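4.2 Teaching the planner where the case is

Poltatari plans around whatever it has been told about, and nothing else. Tell it about the case.

1. Lay the tower on its side, panel off, and clear the fixture plate.
2. Open Scene > Register and run a sweep. Expect more than 30 seconds of silence.

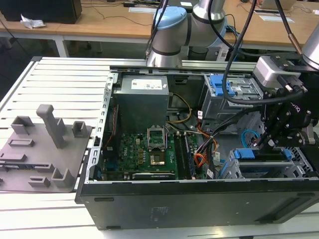 Fig. 14. Open tower on the slatted platform, fixture plate at left.

3. Set cable clearance to 14 mm. The planner treats cables as solid – a useful lie.
4. Check the wrist view before you enable motion. If the drive bay overlay is off, repeat step 2.
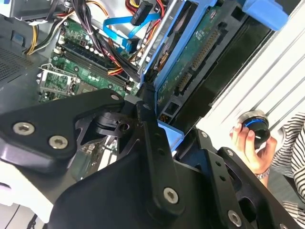
CAUTION – HANDS

Collision checking covers registered objects. Your fingers are not registered. Press Hold before reaching near the case.

Note: Error 57 means "no path found." Error 890 means the same thing, later.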